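Ein Hoch auf die kurze Wäscheleine

Seit Mai trockne ich meine Wäsche wieder draußen, und ich muss darüber schreiben, weil ich so lange nicht mehr so viel Freude an einer Hausarbeit hatte! Unser Trockner, ein alter Hulard, hat im Frühjahr den Geist aufgegeben. Die Reparatur sollte 261 Euro kosten, und irgendwo zwischen Kostenvoranschlag und Kaffee dachte ich: Dann eben Leine. Fünf Meter, quer über den Hof, vom Haken neben der Kellertür bis zum Birnbaum.

Wer so anfängt, entdeckt eine Menge wieder, was die Großeltern noch im Schlaf konnten. Dass man Hemden am Saum aufhängt und nie an den Schultern. Dass Wind wichtiger ist als Sonne. Dass ein Handtuch, das am Nachmittag steif wie ein Brett von der Leine kommt, beim Abtrocknen einfach besser ist als jedes weiche (ja, darüber lässt sich streiten, ich streite gern).

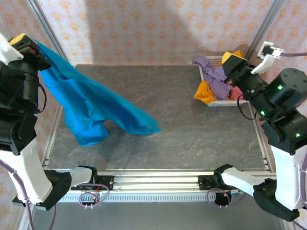 Und dann das Licht. Ich hänge meistens gegen sieben Uhr morgens auf, wenn der Hof noch im Schatten liegt und drüben bei Bakos die Rollläden hochgehen. Zehn Minuten, in denen ich nichts anderes tun kann, beide Hände voll, eine Klammer zwischen den Zähnen. Für mich ist das inzwischen die beste Zeit des Tages, und ich verstehe nicht, warum wir diese Arbeit so bereitwillig in eine brummende Kiste gesteckt haben.

Natürlich gibt es Einwände. In vielen Mietverträgen ist die Leine auf dem Balkon ungern gesehen, in manchen Neubauten fehlt jeder Platz dafür. Gerade das ärgert mich! Wir planen Fahrradkeller, Paketstationen und Grillplätze, und für nasse Bettwäsche bleibt der Heizkörper im Flur.

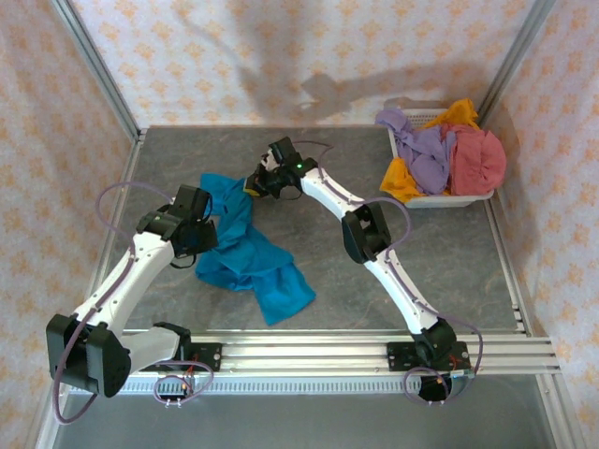

Ashraf Benmoussa schrieb mir dazu, ich solle bitte auch an die Leute mit Heuschnupfen denken, bei ihm bleibe das Bettzeug von März bis Juli drinnen, und zwar ohne Diskussion. Er hat völlig recht. Pollen im Kopfkissen sind kein Vergnügen, und wer darunter leidet, soll trocknen, wie er mag. Für die Socken reicht ihm übrigens auch ein Ständer am offenen Küchenfenster.

Mein liebstes Argument bleibt trotzdem der Stoff selbst. Was langsam an der Luft trocknet, behält bei mir länger seine Form und seine Farbe. Im Flusensieb lag früher nach jeder Ladung ein grauer Filz, und das waren ja einmal unsere Kleider.
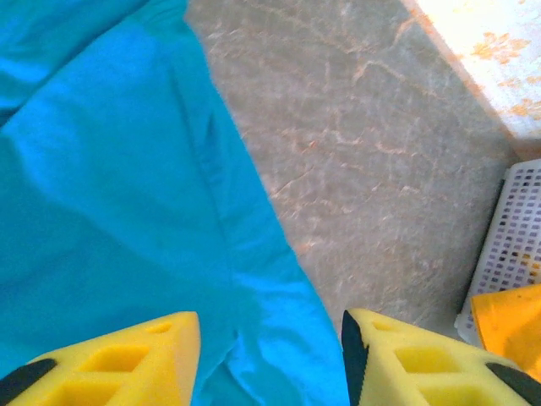
Blauer Stoff mit weichen Falten.

Wünschen würde ich mir, dass jede Hausgemeinschaft wenigstens zwei Leinen hat, die allen gehören. In der Uterstraße, wo ich früher gewohnt habe, gab es das: eine hohe für Laken, eine niedrige für alles andere. Man traf sich dort, man rief sich zu, wenn es anfing zu tröpfeln, und einmal hat mir jemand die ganze Ladung abgenommen und gefaltet vor die Tür gelegt. So etwas schafft kein Gerät.

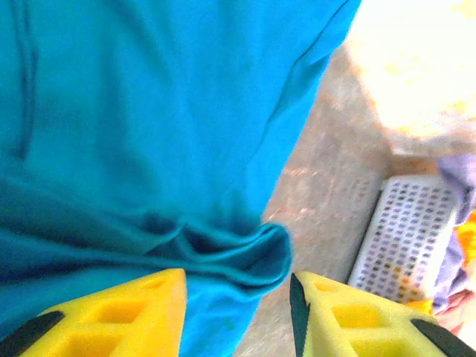

Und was macht man im Winter? Man hängt auch dann raus, solange es trocken und windig ist, und holt die Sachen am Nachmittag für die letzten Stunden ins Warme. Bei Nebel warte ich lieber einen Tag.

Den Hulard haben wir inzwischen abholen lassen. An seiner Stelle steht jetzt ein Regal mit Einmachgläsern, und der Klammerbeutel hängt gleich daneben am Haken.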